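Rivon Packing and Storage
Frequently Asked Questions

How do I book?
Fill out the form on the Bookings page or call the office between 8 a.m. and 5 p.m. We need at least 48 hours' notice for a packing visit. May through August is our busiest stretch, so book early if your lease ends in summer.

Do you pack the whole house or just part of it?
Either one. Many customers ask us to do the kitchen and leave the bedrooms for themselves. Tell us which rooms when you book so we bring enough paper and boxes. If you change your mind on the day, we can usually add a room, but it may run into the next time slot.

Do I have to clear things out before you come?
No. Please do take out anything you plan to donate or throw away, though. We pack what we find in the cupboards, including the empty jars.

What boxes do you use?
Standard brown double-wall boxes in two sizes. Books, canned goods and tools go in the small ones. Linens, lampshades and plastic containers go in the large ones. We also carry the Tunell dish box, which has a divider insert and stands upright in the truck. Used boxes can come back to us if they are dry and still have all their flaps.

Can I use my own boxes?
Yes, as long as they close flat on top. Boxes that bulge or have open tops can't be stacked in storage.

How are dishes packed?
Plates go on edge, each one wrapped separately, with crumpled paper under and over them. Bowls are nested in twos or threes with paper between. Glasses are wrapped one at a time and go in the top layer. We don't use newspaper on dishes. The ink comes off on anything unglazed.
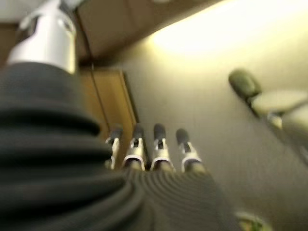 Lids are wrapped separately and packed in the same box as their pots. If a lid has a loose knob, point it out and we'll tape a note to it so you don't go looking for the screw later.

What about knives?
Knives are rolled in paper, taped, and marked on the outside with the direction of the blade. A knife block is packed without the knives in it.

Do you label the boxes?
Each box gets the room name and a short list of contents on two sides and the top. If you want box numbers with a written list, ask for the Wirnari inventory sheet when you book. The sheet has room for 100 boxes. Larger homes get a second one.

What won't you pack?
Paint, propane, bleach, open bottles of oil, houseplants, and anything from the refrigerator or freezer. We also ask that you carry passports, medication and jewelry yourself.

How long does a kitchen take?
An average kitchen takes two packers a morning. One with a pantry can take over 5 hours.

Do you unpack too?
Yes. Unpacking is booked as a separate visit. We put things on counters and shelves where you tell us, and take the paper and boxes away when we leave.

Something was broken when I opened the box. What should I do?
Keep the box, the paper and the pieces. Send photos and your booking number to Zainab Adeleke in customer service. Claims are for items we packed. For boxes you packed yourself, we only cover damage to the outside of the box while it was in our hands.

Can I get into my storage unit during the move?
Yes, any day from 8 a.m. until 5 p.m. Storage is at the Zacharopoulos building, through the rear entrance. Bring your unit key and a photo ID.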